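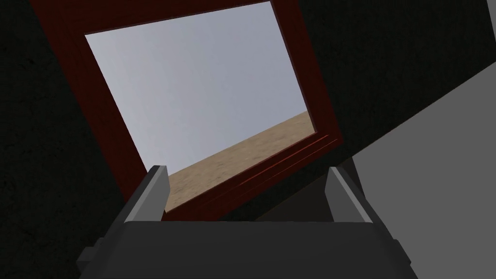 Plekine: a list of monster and disaster films, with notes
README, version 6

What it is

A table of 200 films in which something large, old or contagious turns up and a city suffers for it. Each row has a title, a year, a country, a running time and a column called "reading", which records what critics have said the monster stands for.

I would treat that last column with care. Selamawit Seyoum and Kedir Gebremichael filled it in from reviews and fanzines, and a good many reviewers will find the Cold War in any film with a rubber suit. Some of these pictures were made because a producer had a suit left over. The table has no value for "stands for nothing", though I asked for one. Blank means we found no reading, or that we gave up looking.

Sources

The first draft drew on around 500 reviews, mostly in English. That is a poor way to learn what audiences in Manila or Budapest thought they were watching. Bence Fekete added the Hungarian entries from memory and then checked them — he says — against printed listings.

Known problems

Running times differ between cuts and we kept whichever we saw first.
"Country" means where the money came from, which is often a guess.
Sequels are under-counted. Sinéad Horgan disagrees with me on this.
The "fear" score, carried over from the old Cuesta list, has no stated method. Please don't make charts of it.

Use

Fine for finding something to watch, or for starting an argument. I wouldn't rest a claim about national trauma on it.

Corrections go to Gitau Mutiso, with a source. The next version is due in March.

Last changed Feb 21, 2026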